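# Gate your grasp detector before you trust its score

Our wrist-camera detector returns a confidence with every frame. I stopped believing that number after 729 logged frames from the Derov cell, plenty of which scored high with no part in view. Here is the gate I put in front of the planner.

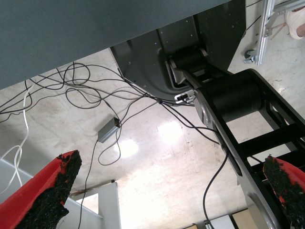
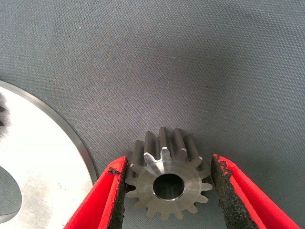

*Wrist views: cables and arm hardware in the first, a spur gear between the fingers in the second.*

## 1. Mask the fingers

Red is easy to threshold. The black pads are harder, and worn pads have ragged edges that a clean CAD mask misses. Draw the mask by hand from a real frame and dilate it a little.

## 2. Check the background

Outside the mask, compare local texture with a patch of the gray work surface. If too little of it matches, return `NO_SURFACE` and skip detection:

```
if surface_ratio(frame, mask) < cfg.min_surface:
 return NO_SURFACE
```

Leave room for large parts. A shiny disc can hide a lot of weave.

## 3. Ask for agreement

Require 2 consecutive detections with matching centers. Fatemeh Azimi wanted a learned filter for this — I still haven't seen one beat the dumb version on our logs.

## 4. Replay before you deploy

```
gromia replay --log cell.bag --gate on
```

Read the rejects yourself. The Flotidix dashboard only plots accepted grasps, so a gate that throws out everything looks perfectly calm there.

Bright metal can still fool step 2. Niloufar Ranjbar is testing a glare mask, due in February.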